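3.2. La mesa como variable (que nadie nos había pedido)

Cuando empecé a medir el brillo de los barnices domésticos pensaba, ingenua de mí, que lo difícil sería el barniz. ¡Qué va! Lo difícil es la luz. En las cocinas de Wurnness pasé 100 cuestionarios sobre molestia visual y casi todo el mundo me hablaba del reflejo de la lámpara, de tener que ladear la cabeza para leer el periódico en el desayuno - a mí me pasa igual en casa.

Por eso en la segunda ronda, la de abril, añadimos el acabado Helus (más satinado) y repetimos las preguntas palabra por palabra. El reflejo sobre madera clara tiene además una pega: se come la veta, y con ella buena parte de lo que la gente dice que le gusta de su mesa.
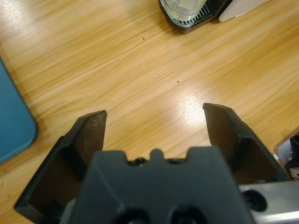
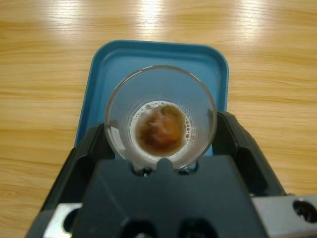
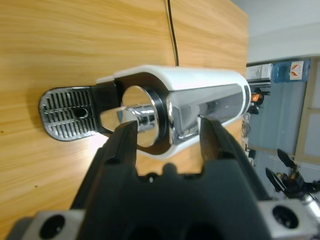

Figura 2. Madera clara con reflejos (primera y segunda imagen); bandeja azul celeste sobre la mesa (segunda); pieza de cafetera, blanca y cromada (tercera).

Volviendo a los cuestionarios, la escala de Tokgöz me resultó cómoda, aunque confieso que la pregunta sobre "calidez" la entendió cada cual a su manera. La dejé fuera del análisis y la comento en el apéndice, con las respuestas más largas.

Contacto: Grupo Jillirer de Acabados | © Jillirer | Volver arriba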